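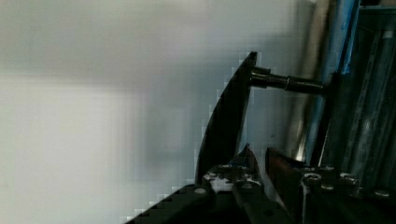
Turunen 80 portable PA, reviewed by Ward Van der Linden
2018-01-16

The Besevdale community choir needed a small speaker for its open singing evenings. We bought the Turunen 80 and have used it at four events: two in the library hall, one in a church and one outdoors on the square.

The unit has two microphone inputs and one line input. Each has its own volume knob. Bass and treble apply to the whole mix, so a boomy voice cannot be corrected without changing the keyboard as well. There is no reverb.

In the library hall, with 200 people singing, the song leader was clear in the back row at a little over half volume. The church was harder. Its echo blurred the spoken announcements until we cut the bass and moved the speaker forward of the first pew. Outdoors the speaker covered the nearer half of the square. Past that, people followed their neighbors and fell behind the beat.

Battery life is good. The February rehearsal plan assumes three hours per charge, and our longest event so far ran two and a half with one light still showing. Charging takes overnight.

Feedback starts early if the leader walks in front of the cabinet. Floor Segers, our leader, now stands behind it and to the left, with the mic turned away.

The handle is comfortable. The stand socket is loose on our pole and needed a wrap of tape. The supplied mic cable is too short for anything but a table.

Suitable for halls up to our size. For the summer concert we will rent something larger.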